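## Adhesive-backed pads and small furniture after the heating season

April 2, 2025

The Werkstead reading log for the heating season is closed. The logger in the Malinowski building ran from November until the radiators were shut off and recorded 436 valid readings. The unit in the Breltorari annex recorded 532. The difference is a battery fault at Malinowski, and the missing readings have not been interpolated. Both rooms were dry for most of the period. The annex was drier, as it has been in past seasons, and it also had the wider swing between day and night.

The usual complaints followed. Drawers that had been tight ran freely, a few tabletops opened at the joints, and stick-on feet, bumpers and friction pads came away at the corners. The last group gets the least attention in these notes and makes up much of the repair list, so it is covered first. 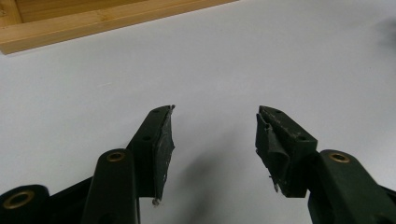 *Worn black pads against a pale tabletop.*

A pad usually lets go at the edge. Dust reaches the exposed line of adhesive, the bond no longer closes under pressure, and each sideways load works the lifted part a little further. Pressing it back down holds for a short time. Adding fresh glue over the old layer gives a lumpy seat and makes the next removal harder.

For replacement, peel the pad slowly at a low angle and warm the adhesive if it resists. Roll off the residue with a gum eraser before trying a solvent. Test any solvent on a hidden area, especially on lacquer and soft plastics. Wipe the surface, let it dry fully, and cut the new pad with rounded corners. Apply firm pressure across the whole face, then leave the part unloaded for 2 days. Holtia sheet is stocked in the supply cabinet in both thicknesses. Keep the unused portion flat in its bag.

Bamboo pieces need separate mention. Most are made from glued strips and move mainly across the grain, much as solid wood does. A panel held in a rigid border has little room for that movement, and a gap on one side in early spring often closes again by summer.

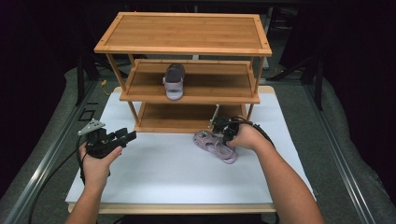

Do not fill such a gap while the air is dry. Filler placed in an open joint is squeezed when the panel widens, and it either pushes out or forces the border apart. Mark the gap with pencil on masking tape, note the reading on the room logger, and check it again in warm weather. If it has not changed, the cause is a failed glue line and the joint can be cleaned and clamped.

Screws and brackets should be checked at the same time. A fastener tightened hard in dry air can crush the fibers once the material swells. Turn it until it seats and stop there. Legs that rock after tightening should be tested on a known flat surface before anything is trimmed or shimmed.

Both loggers will be recalibrated before the cooling season. The raw files are in the shared folder under the building names, with 2 columns, time and relative humidity. Temperature was not logged this year.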